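What the second cell is going to cost us

Posted Wednesday, September 28, 2022

I put off writing this for a while because budget posts are dull to write and probably dull to read. But two people asked me after the summer talk how we plan equipment in a group our size, and I gave both of them a bad answer. Our group is small. Seren Voyle runs it, Kyu-ri Shim and Ha-rang Do do most of the work on the arm, and I do the ordering along with whatever else comes up.

The project is called Brilby. It is a sorting and stacking study, and most of the objects in it are plastic cups. The cups are the cheapest line in the whole budget and I have bought them three times now. The first lot came in slightly different shapes from one color to the next, so they jammed when nested. The second lot was fine until we ran out of blue. The third lot came from Pretau and I ordered too many on purpose.

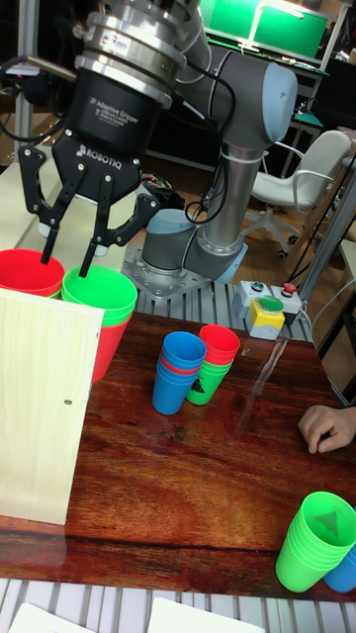

The biggest line after the arm is the gripper, and it is the one I would tell anyone to settle first. We spent a month comparing arms and then picked a gripper in an afternoon, which was the wrong way around. How wide the fingers open decides what you can pick up, and what you can pick up decides which table, which objects and how much room you need. We have a Robotiq 2F, with two adaptive fingers, and for cups that has been enough, because one finger can go down inside a cup while the other stays outside. For the second cell Kyu-ri wants the same model again so that spare parts are shared. I agree with her. I had a cheaper one from Castillo on the list until last week and have now taken it off.

Then there are the things I forgot in the first budget. I'm listing them the way they are in my spreadsheet, with no prices, because ours were bought through a purchasing office and you won't get the same ones.

Base plate and the platform under it
Bolts for the above, in the right length
Control buttons and their boxes
Cable, more than you think, and something to hold it
Table
Boards
Spare fingertips
Shipping, twice if something goes back

The base plate cost us 7 weeks. The arm was here and had nothing to stand on. I had assumed it came in the box, and the quote did say it didn't, on page two. For the second cell the plate and the platform go on the same order as the arm, with one delivery date, and A-yeong Ji in purchasing has already agreed to hold the order until all of it is in stock.

The boards hardly count as equipment, but they took up a line. We stand them on edge on the left of the table to make a corner for cups. They are light wood, cut to size, and they are easy to replace, so I would not spend money on anything nicer. Ha-rang priced a metal version from Odow and it came to more than the table.
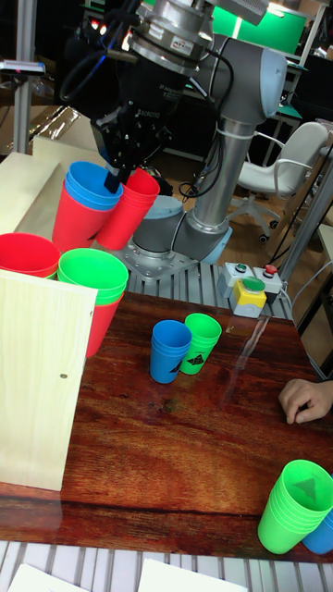 Gripper down in the blue stack, with red underneath it.

I should say something about the table, because we argued about it. It has a glossy top with a reddish-brown grain, and it shines. Hae-won Ra, who was with us until January, wanted a matte one from the beginning and she was right. A shiny top puts a streak of glare across the work area, and you either live with it or spend time on the lighting. We live with it. The second table will be matte. The difference in price was small enough that I'm embarrassed we discussed it for so long.

On planning hours: the number I use now is 70 percent. If we book the arm for a full week, I assume we get 70 percent of that as real running time, and the rest goes to setup, restacking and small repairs. Last quarter we planned 100 sessions and finished 113, but only because Ha-rang came in on weekends, and I don't want that in a plan. A second cell will help only if there is someone to stand next to it. Seren has asked for a half-time position and I have put it in the same request as the hardware — if they approve one without the other, I would sooner wait.

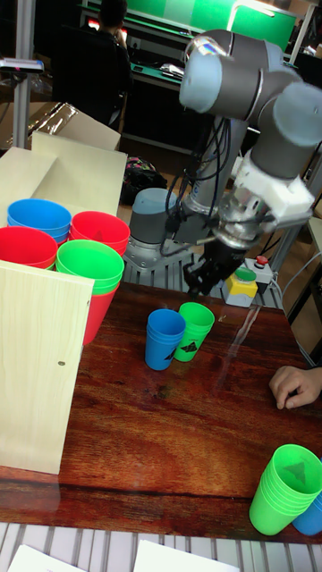

The other thing I have changed is how I handle the contingency. In the first budget it was a single line at the bottom and everyone treated it as money to spend. It got used up on monitor stands and a better chair. Now each section carries its own small reserve, and anything left when the section closes goes to spare parts. Kyu-ri keeps the list of what we are short of. At the moment it is fingertips, cable ties and one button box.

The request goes in next month. If it is approved, the order goes out in January and I will write up what arrived, what didn't, and how far off I was. If anyone has bought a second arm of the same kind a few years after the first, I would like to know if the mounting pattern had changed. I have asked the supplier and am still waiting for a reply.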